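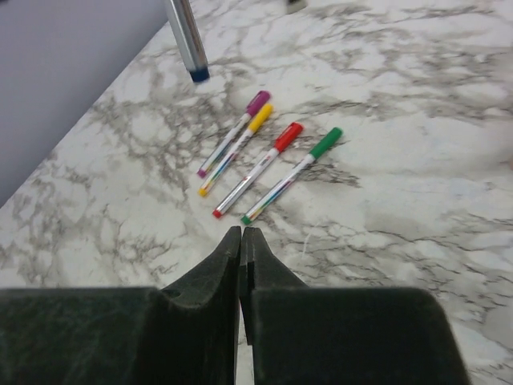 Grey veining on a marble-patterned surface, with a chrome leg and its navy foot cap.

Marble look still top pick as Dolirgate offcuts scheme goes to a second site

December 2025
By the Dolirgate newsdesk

Residents doing up a kitchen on the cheap will soon have a second place to look. The offcuts scheme at the Amrani yard is to open another counter in Drernen, in the old carpet unit behind the bus station.

The yard takes leftover pieces of worktop, tile and wall panel from local fitters and sells them on by the piece. Started in August with one rack and a card reader that kept dropping out. It now clears 200 pieces in a good month, the yard says, and has had to turn fitters away for lack of room.

White with grey veins goes first. Always has, according to staff. Plain black is slow, beech effect slower still, and there is a stack of speckled brown that may never leave the buliding.

Prices start at £2 for a tile and £10 for a short length of worktop. Anything over £30 can be held for a week with a deposit. Cash or card, no cheques.

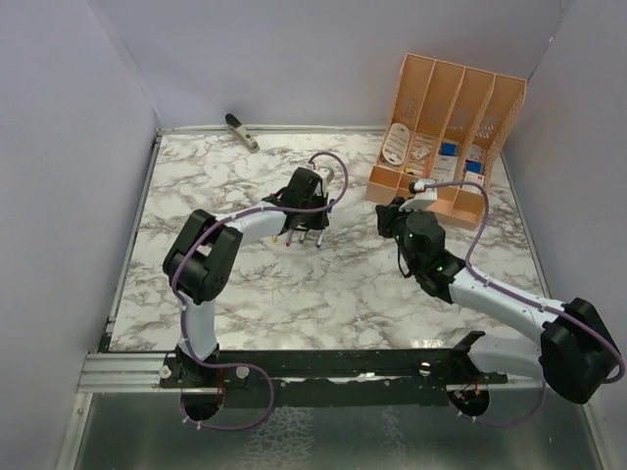
Dolirgate Local News | Issue 30 | Page 2

The Drernen unit will have a cutting service two mornings a week, which the main yard has never managed. Buyers will need to bring their own measurments, in millimetres please, and mark where the sink goes. Staff won't do hob cut-outs. Ask a fitter.

Zoleck, the builders' merchant on the ring road, has agreed to pass on damaged stock as well as returns. Chipped corners mostly. Fine for a shelf or a windowsill, less good for a full run.

Parking at the new site is limited to short stays. A trolley will be left by the side door, coin needed. Larger pieces should be collected by van, after the shop has rung to say they are ready.

No opening day set yet. The unit still needs its electrics signed off, and the shutter has been sticking.
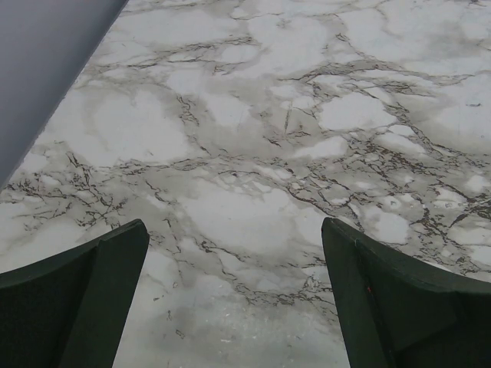 What the yard will take

Worktop lengths, tiles in full or part boxes, splashbacks, shower panels, edging strip. Clean, dry and with nails out. No sinks, no taps, no glass. Fitters with a full load should ring first. Householders can just turn up.

COMMENTS

tiledtwice: Got my whole utility room out of that yard. Three different whites but you'd never know with the light off

drernen_dweller: will they take half bags of grout?? got loads

Mossbank: No sinks is a shame. Mine's been in the garden since summer.

tiledtwice: @drernen_dweller they said no when I asked, might be different at the new one

Contact the newsdesk | Copyright Dolirgate Local News | Back to top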